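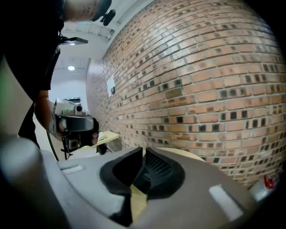 Leave the brick alone for a year before deciding anything, was Eulalia Iturra's advice when the Hastorlow building first opened its ground-floor rooms to tenants, and it has been repeated to almost every newcomer since. Most have followed it. The brick has been neither painted nor boarded, and the rooms have been arranged to suit it.

## Living with a brick wall

Hastorlow is a former warehouse divided into 12 workrooms of differing sizes. When the conversion was planned, the management body had to settle how much of the old fabric should remain on show. Plaster was the simpler choice. It takes paint, it accepts a screw wherever one is wanted, and it can be made good in an afternoon. Brick asks for more thought, and the tenants' handbook now gives four pages to it.

The compromise reached was a mixed one. In the larger rooms a long brick wall was kept and the wall at the back was finished plain and white. The two surfaces do different work. Orange-tan and reddish-brown bricks, many of them marked with dark, almost black speckles, give a room its colour and need very little else. The white wall gives the eye somewhere to rest, and tenants tend to stand their tall furniture against it.

Oriana Navarrete, who advised on the interiors, holds that the speckled brick should be treated as a patterned surface. "People hang a busy print on it and then wonder why they cannot see the print," she says. Her guidance is to keep pictures for the white wall and to leave the brick with only what must be there. In practice this comes down to switches, a notice or two and, in some of the rooms, a coat rail.

Notices have caused more discussion than might be expected. A sheet of white paper on brick is visible from the far side of a room, and for that reason it is useful. It is also difficult to fix. Ordinary tape holds poorly on a dusty face, and drawing pins are of no use whatever. The handbook recommends brushing the brick with a dry, stiff brush, wiping it, and leaving it until the following morning before applying a removable strip. Where something heavier must be hung, the fixing should go into the mortar, which can be repaired, and the brick itself should be left whole.

## Overhead

The ceilings were left partly open, with structural elements and panels in view and everything finished in white. This was done to save height. Relu Munteanu, who oversaw the work, recalls that a lowered ceiling was drawn up twice and abandoned both times – on the second occasion after the tenants had been shown a sample bay and had disliked it.

An open ceiling has its own housekeeping. Dust settles on every ledge and falls when the heating comes on in October. The building arranges a high clean twice a year, and tenants are asked to cover their desks beforehand. Anything mounted at height, whether a bracket, a lamp or a piece of equipment, must be entered in the room record, so that the next tenant knows what has been fixed and where.

Lighting was kept simple. Round white ceiling lights were preferred to strips, which had made the brick look flat and rather grey in trials. Simin Dehghan, whose room is among the smallest, has added a floor lamp close to the brick and reports that the courses show to best effect at about four in the afternoon in winter.

## Floors and cables

The remaining difficulty is at ground level. Very few sockets could be set into the brick without cutting it, so most are on the plain walls, and cables must cross the floor to reach the middle of a room. The handbook asks that they be gathered to one side and covered wherever people walk. It is the rule most often broken, and Jin-sol Jeon, who keeps the room records, raises it at each spring inspection.

Two rooms are to be re-pointed before the summer. Tenants in those rooms will be asked to move their furniture 80 centimetres clear of the brick while the mortar is raked out, and shelving should be emptied in advance.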